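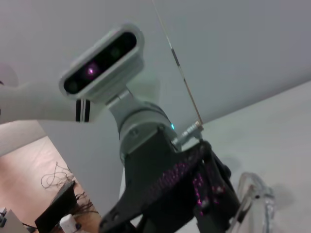 Pink light on the dark mesh

Lendent gloss white table, reviewed 2018-10-05

I've had my Lendent since August and I'm still very fond of it! It cost me 90 quid from the shop in Grevcombe (they wanted 300 for the Idus, no thank you) and it went together in 52 minutes, with a tea break. The top is lovely and smooth, and it bounces the light about so nicely that the whole corner feels brighter. Mine's up against pale tiles and the two whites go together better than I'd feared. 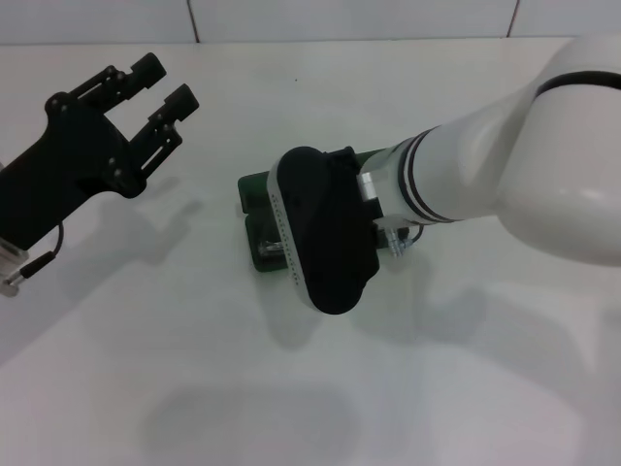

Grumbles? Well, gloss is gloss, so every little speck shows and I'm forever going over it with a cloth. You do see shadows and reflections too, if that sort of thing bothers you. The feet needed 2 goes to get level as well. Still, four stars from me, and I'd buy it again.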